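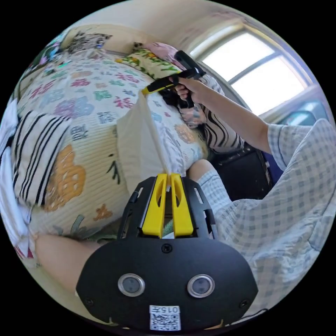

Minutes, Saturday open day follow-up, kept by Rocío Ochoa

Started at 2, a bit late — my fault, I had the key. Present: Rami, Yesenia, Hervé, Dolores and me.

First thing was the bedroom demo. I thought it went over really well (people do love to watch somebody else handle the laundry!). Yesenia wants the hand-held grippers out again for the Visteck visit, and I said yes before she'd finished asking. We agreed on 3 sessions with 20 visitors in each, and Hervé will print the sign-up sheet.

Then we got onto fabric, and stayed there a while. I like soft things for a demo, sheets and towels and so on, they never lie the same way twice and visitors ask much better questions.
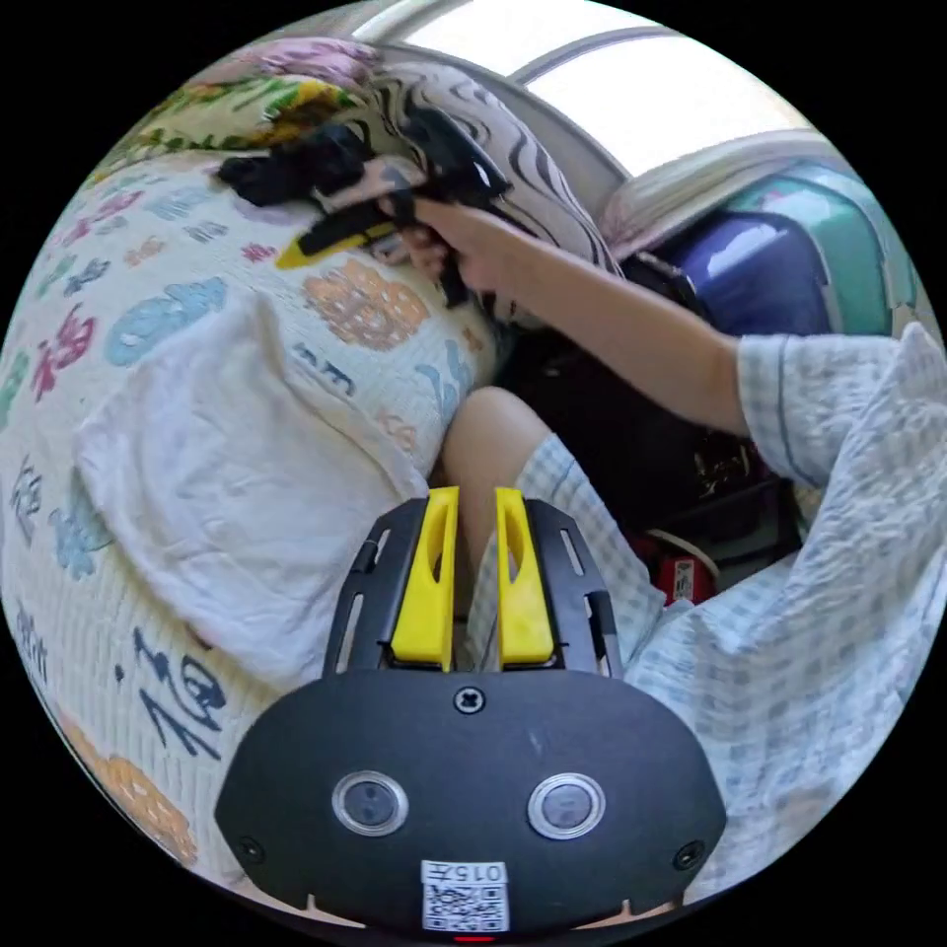
Dolores wondered whether guests could have a turn squeezing the fingers themselves, as people had been asking her for that all afternoon and she hated saying no. We talked it over and agreed, one guest at a time, with Rami standing by.

Money: Steinbach has offered 600 toward the next one. Accepted, happily. I'll write and thank them.

Parking was put off to next time — we'd run out of coffee by then. Closed at 3.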